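Rirkilport Office Support
Ticket: Stand leans and rocks on desk
Product: Eretti wire stand, yellow
Location: Brirkitton office, second floor
Status: Closed
Opened: March 22, 2018

Problem as reported

Stand rocks when anything is hung on the upper part. It was fine when it came in February. The desk was moved closer to the wall last week and the rocking was noticed after that. User has tried turning the stand around and says it makes a small difference but does not fix it. User asks for a replacement under the Ouali supply agreement.

First reply from support

Before we send a replacement, please take everything off the stand and clear the area of the desk around it. Put the stand in the middle of the desk, away from the cable hole, and press down lightly on the ring at several points. Tell us if the ring lifts anywhere. Please attach a photo of the base.

Update from user

Cleared the desk and moved the stand to the middle. Pressed around the ring. It lifts a little on one side, close to where the crossbar meets it. It is hard to see by eye but I can slide a sheet of paper under it there. Photo attached.
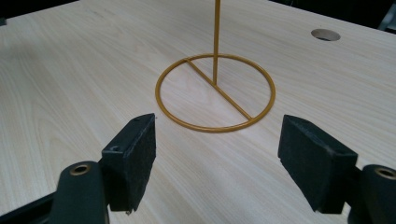 Base of stand on desk, cable hole behind it

Reply from support

Thank you. The joint between the upright and the crossbar looks normal in the photo, so we don't want to replace the stand for that. The photo can't tell us if the ring is flat. Two more checks, please:

1. Turn the stand a quarter turn and press again. If the gap moves with the stand, the ring is bent. If the gap stays at the same place on the desk, the desk is the problem.
2. Try the stand on a different flat surface, such as the floor or a windowsill.

Also let us know what was hanging on it and where it usually stood.

Update from user

Gap moves with the stand. Same result on the floor, so it is not the desk. It normally stood at the back next to the cable hole, with a headset and a bag on it. The bag was always on the same side. When it stood at the back, part of the ring sat over the edge of the hole, and I think that made the rocking worse.

Reply from support

That points to a bent ring. Lay a folded towel on the floor, set the ring on it with the high side up, hold the low side down and push the high side down by hand. Use slow pressure and check on the desk after each push. Do not pull on the upright to do this, as it puts the load on the weld. Do not use a hammer or pliers on the painted rod.

Update from user

Took 3 tries. Paper no longer goes under the ring. Put the headset back on and it stays put. Left the bag off.

Resolution

Ring straightened by hand. No parts sent. User advised to keep the whole ring clear of the cable hole and to hang bags elsewhere. If the gap comes back, reopen this ticket and we will order a new base.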